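Tonville Reading Room: Tables, Boxes and Books

Gallery page, updated November. Text by Haruna Onishi.

The reading room on the upper floor was refitted over the winter. These notes cover the large table, the seating and the storage used for bound volumes. Measurements were taken on a Sunday, with the room closed to readers.

Storage
Bound volumes are kept in rigid boxes on open shelving. There are 53 in the present run, of which 19 still need new labels. Lensa Tesfamariam keeps the shelf list and should be told of any box moved between bays. Boxes go back on the shelf closed, spine side out, with no more than 10 to a bay.

Lighting
Overhead fittings only. Glare on the table surface was noted during the refit and has not been dealt with. Readers working from glossy paper should sit at the window end. Task lamps from Sulter were tried and returned, as the clamps would not hold on the table edge.

Table and seating
Pale grey marble-patterned top, large enough to lay a box open with a book flat beside it. The black office chair has a high mesh back and a headrest. The light grey chair is upholstered, with a rounded back.
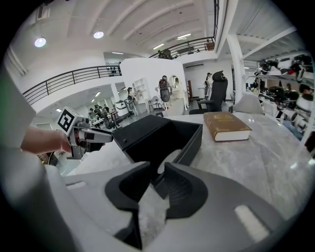
Thick hardbacks are best laid flat when not being read. Covers with gold lettering should not be slid across the table or stacked face to face. Allow around 60 cm of clear surface per reader.

Next update: shelving, bays and the Østergaard trolley.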